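**mug thread, because three of you asked and I have opinions** 🧵

---

OK so the whole thing started with a chipped rim. I own too many mugs for one person and I was stacking them wet in the cupboard, two high, like an animal. One of them lost a little half moon of glaze and I was sad about it for a full evening.

---

So in May I got rid of the dish towel on the counter (it never dried, it smelled like a pond) and bought a plain wire rack. Best small purchase of the year so far. I looked at the fancy bamboo one from Umico for way too long and then went with boring wire!!

---

What I wanted: rods close together. If the gaps are too wide a small mug tips into them and leans on its neighbor, and then you're back to chips. Mine are tight enough that even the espresso cups stand up straight.

---

@ Maham Bukhari asked upside down or right side up. Upside down for the first hour, then I flip them. I know, I know, it's an extra step. But a mug left rim down overnight gets that trapped steamy smell and I can taste it in tea the next morning.

---

Daithí Heffernan says he dries his by hand, every one, immediately. Daithí, I love you, you own 4 mugs.

---

Handles! Point them out toward the edge if you can. I used to turn them all inward because it looked neater and then I'd knock two over trying to hook a finger around one.

---

Also I've stopped filling the rack. Half mugs, half empty, and the empty half is for whatever bowl shows up later. My old system was a pile, basically, and the thing you wanted was always on the bottom of the pile.

---

Color question from Razia Usmani: do I buy sets? No, never. I like one of each. Blue is coffee, gray-beige is tea, anything orange or pink is for guests, and guests always go for the orange one first. Every single time.

---

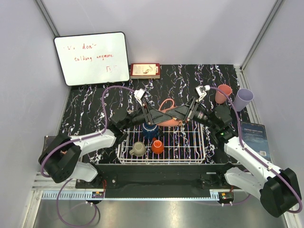 ---

Anyway the dark blue is still my favorite and I will not be lending it out. It came from a seconds shelf at Minhas, the little pottery place near my sister's, and it's got a slightly wobbly foot that I've gotten weirdly fond of.

---

Couple of you mentioned white racks going rusty at the joints. Mine's fine so far but I do wipe the rods down when I remember (so, not often) and I tip the water out from underneath. An old toothbrush gets into the corners.

---

If yours has already got orange spots, Aqeel Memon swears by baking soda and a bit of patience. I haven't tried it. He sent me a 300 word message on the subject, so he's clearly thought it through, and I'll paste it in the replies if he says I can.

---

Oh and black counters: gorgeous, and they show every single water spot. Mine's going to have a ring under each mug until the day I move out. A folded cloth under the rack helps a bit but then you have a damp cloth again and we've come full circle to the pond smell.

---

Next up is the cupboard shelf, which is still a disaster. I've got a second tier thing in my cart from Surgate and I keep taking it out again. If you have one, does it wobble when you grab a mug from the back? Tell me before I check out tonight.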